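Gromeck G5 Desktop Arm Kit: review after a shared workshop build

Reviewed 15 July 2019

The G5 is sold as a bench arm for people who already own hand tools and have some patience. It ships unassembled in two boxes. I built a pair of them over several evenings in a shared workshop and have used them since for shelf stocking trials with canned goods. This review covers the build, the controller, the gripper, and the parts I would replace.

What you get

The kit contains the joint housings, servos, one controller board per arm, a gripper assembly, cabling, and a bag of fasteners sorted by length. Sorting by thread would have been more useful, as two of the screw sizes have the same length and differ only in pitch. The manual runs to 18 steps. Step 5 has the shoulder bracket drawn in mirror image, and the errata sheet on the Gromeck site corrects it. Print the sheet before you start.

No mounting hardware is included. The arm can bolt to a tabletop or hang from an overhead rail. Gromeck sells a rail, but I used a Hovmont extrusion that was already in the workshop. The bolt pattern matched after I opened out two slots with a file. Hanging an arm leaves the work surface clear and makes straight-down picks simple. It also means that gravity acts on the elbow in the opposite sense to what the default tuning expects. There is a setting for this on the last page of the controller menu, and the manual does not mention it.

Assembly

Mechanical assembly of the first arm took three evenings. The second took one. The housings are well molded and the bearing seats needed no cleanup. The servo horns are less good: one was bored slightly off center and gave a visible wobble at the wrist. Gromeck replaced it without argument, but shipping took nine days.

Cable routing is the weak point of the design. The supplied harness is thick and long, and the manual shows it tied flat along the forearm. Tied that way, it pulls tight when the wrist rolls past its midpoint. A free loop beside the arm works better, with a single tie at the base of each bend. It looks untidy and it will snag on tall items if you plan paths carelessly. I have accepted that.

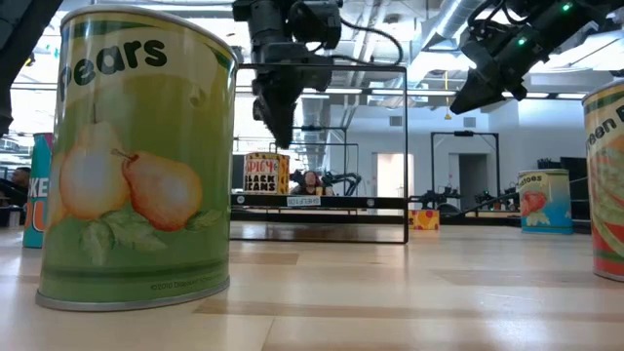

Calibration is done from a text file. Each joint is driven to a hard stop, the encoder value is recorded, and an offset is written back. My shoulder offset came out at 1466 counts on the first arm. The file format is plain and easy to edit, but the loader does no range checking. A mistyped value is accepted without a warning, so keep a copy of the last good file and make the first move at the lowest speed.

Gripper

The fingers are tapered and close to a narrow tip. They suit small items and thin edges. For a food can they are adequate at best: contact is limited to two short lines on the curved side, and a heavy can will rotate in the grip if it is picked above its center of mass. Dropping the grip point to mid-height fixed most of this. I then added Dastia rubber tape to the inner faces, which fixed the rest. The tape lasts two or three sessions before the edge starts to lift.

Placement onto a raised shelf is harder than picking. The shelf bar limits the approach angle, and with an overhead arm the forearm reaches the bar before the can is fully seated. My solution was to place near the front edge and push back with the fingers closed. A longer finger would be the proper fix. Gromeck publishes the finger drawing, so printing one is possible, though I have not done it yet.

Controller and software

The controller is a Khurana board with Gromeck firmware. It starts quickly and has been stable. The desktop program is basic: joint sliders, a waypoint list, and a log. The waypoint list cannot be reordered by dragging. You delete and re-enter, or edit the saved file by hand. Two arms can run from one computer, but there is no collision checking between them, and paths that share space must be sequenced manually. I put a fixed pause on the second arm whenever the first crosses the middle of the table - crude, but reliable.

Noise is low enough for conversation. Servo temperature at the shoulder stayed within the stated limit in sessions under an hour. I have not run longer ones.

Ratings

Parts quality: 4 out of 5
Manual: 2 out of 5
Gripper as supplied: 3 out of 5
Software: 3 out of 5

I would buy the arm again at the kit price. I would not buy the Gromeck rail, and I would order a spare set of servo horns with the first box. Firmware 1.3 is due later in July and is supposed to add range checking to the calibration loader. I will update the software section when I have installed it.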